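Baseboards Get Their Day as Sernier Street Building Starts Its Spring Clean

Print this article | E-mail this article

2025-04-07

I'll admit I had never given much thought to baseboards until I spent a morning at the Nguyen Building on Sernier Street, where the annual spring clean got going with everybody down on their knees. I came for the free coffee and a quick story. I left with sore legs, a borrowed rag in my coat pocket and some strong opinions about dust.

The building has 26 apartments on four floors, plus the ground-floor hallway and the shared lounge, and this year the tenants decided to start low and work up. That's backward from how my mother taught me (she did ceilings first, then windows, then floors, and woe to anyone who walked through in the middle). But the painters who redid the halls over the winter left everything so white that the grime along the bottom of the walls was pretty much all anybody could see. So the bottom of the walls it was!

Zulmira Vilela drew up the schedule and taped it to the inside of the elevator. She has lived on the second floor for 14 years and she runs a tight ship. Each household got a stretch of hallway and its own rooms to do, and a bucket if they needed one. When I asked her what the most common mistake was, she didn't even have to think.

"Too much water," she told me. "People get the cloth dripping, they slosh it along, and it all goes down in the crack by the floor. Then you've got mud in there. Wring it out, and then wring it out again."

I tried it her way in the hall outside the lounge and she's right. A cloth that's barely damp picks the dust up, and a soggy one just pushes it along into a gray little snowdrift at the next corner. The other trick is to do the top edge first, all the way along, and then come back for the face, and only then the seam at the floor. I did all three at once on my first go and had to start over, to the great amusement of two kids who were supposed to be carrying sponges.

The seam is the hard part. There's that thin line where the baseboard meets the tile, and stuff gets in there that must have been around since the building went up. Zulmira folds the cloth over one finger and runs it along. One of her neighbors swears by an old toothbrush. I got the best results bunching the whole rag up in my fist and shoving it in, which isn't elegant, but I was only assigned one short stretch of hall and I wanted it to look good. 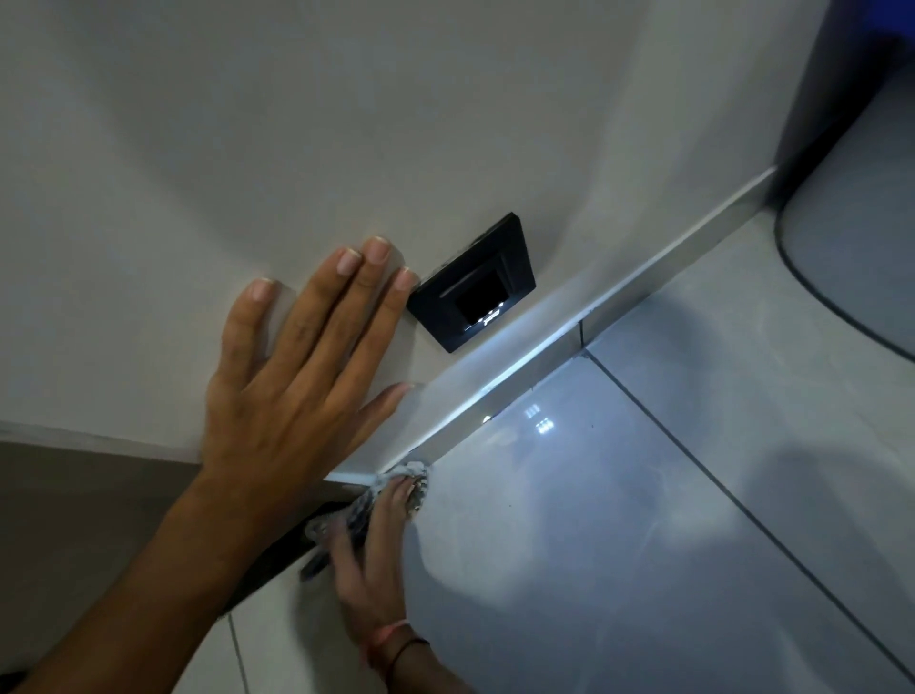

Getting into the corner along the baseboard, with a gray cloth and one hand braced on the wall.

The bracing, by the way, is a real thing. You need one hand to hold yourself up when you're leaning that far over, and after half an hour your wrist lets you know it. Zulmira suggests switching hands at every doorway. She also suggests washing whichever one is going on the wall, after last year, when a perfect set of fingerprints went up the length of the third-floor hall and it took longer to get those off than it had to do the baseboards in the first place.

Then there are the low wall plates. If you've got anything like that near the floor, whether it's an outlet cover or one of those black panels, go gently. The house rule is no spray anywhere near them and no wet cloth on them either. You wipe up to the edge, you stop, and you pick up again on the other side. Dust does like to sit on the rim, so Zulmira goes around it at the very end with a dry piece of T-shirt wrapped over her fingertip. I was allowed to watch but I wasn't allowed to help, and I think that was fair.

There was a lively debate about soap, as I guess there is anytime you put that many people with buckets in one hallway. The first floor used Akex, the lemon one, and the whole place smelled like a cough drop until lunch. The third floor went with Zetach, which has no smell that I could find, and they were a little smug about it. Zulmira uses a drop of dish soap in warm water and says the rest is marketing. I couldn't see any difference between the floors by the time they were finished, but I know better than to say so in that elevator.

Rags were the one thing they ran short of. The building keeps a box of old towels and T-shirts in the laundry room and it was empty by ten. The ones with frayed edges turned out to be everybody's favorites, even though they shed threads, and I saw a couple of people trading a brand new microfiber for a towel that looked ready for the trash. If you have old cotton you don't want, Zulmira will take it. Leave it in the lobby in a bag with a knot in it.

The cost of all this came to $491 for the year, out of the building fund. That covers soap, buckets, two new mops and the lunch, and the lunch was nearly half of it. It was rice and beans with a very good cucumber salad, served in the lounge on paper plates, and I went back for seconds along with everyone else.

Twenty minutes per room is what Zulmira tells people to plan on for baseboards, if they've been done in the past year. If they haven't, she just gives you a look. I went home and timed myself in my own kitchen, where they most definitely hadn't, and I'm going to keep that number to myself. I will say the stretch behind the trash can took up most of the evening, and that I found a fork.

The windows are next, sometime in May when the pollen has settled down, and after that it's the stairwell, with its awful railings. Tenants who missed the first round can still sign up for a stretch of the top-floor hall, which had only been done as far as the linen closet when I left. The sign-up sheet is in the elevator next to the schedule, and there's a pen on a string.

Print this article | E-mail this article

Recent items

Sernier Street bus stop gets its bench back
Who keeps leaving zucchini in the library book drop?
Laundry room hours change at three downtown buildings
Getting crayon off a painted wall: readers write in
Spring curb pickup: what they'll take and what they won't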